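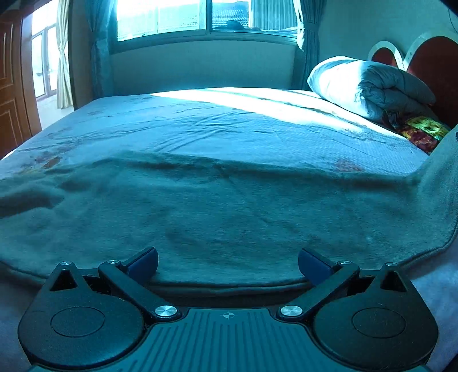 Morven McIver

Ticket 896 - hand-held gripper, bed-making demo, Pellbridge open day
Status: open

Hello again, me with the gripper! I was on the bedroom stand for the open day on Sunday and I said I'd write the problem up properly, so here goes (sorry, it's a bit long).

We had the pale blue sheet on with the fleece over the near half, and the job was to come in low from the foot of the bed, pinch the hanging edge of the fleece and pull it straight. First couple of visitors, lovely, no trouble. Then from 2 o'clock the left finger started closing a beat after the right one, so the fleece got nudged along and never pinched. A little boy asked if it was tired!

What I've tried so far:
Wiped both blue pads with a damp cloth and dried them. No change.
Restarted the Rastis software - fine for 4 goes, then the lag came back.
Dropped the grip force to 80 per cent as Kinnear suggest in their notes. Worse, if anything.
Checked the screws on the finger joints. All tight.

I did wonder about the sun on the sheet, it goes nearly white over by the window, but the lag happens with the blinds shut at Bellmont too, so I've stopped blaming that.

Could someone ring me before the July visit? I've got a school group booked in and I'd like to know whether to bring the spare - it's in my car boot, still in its case.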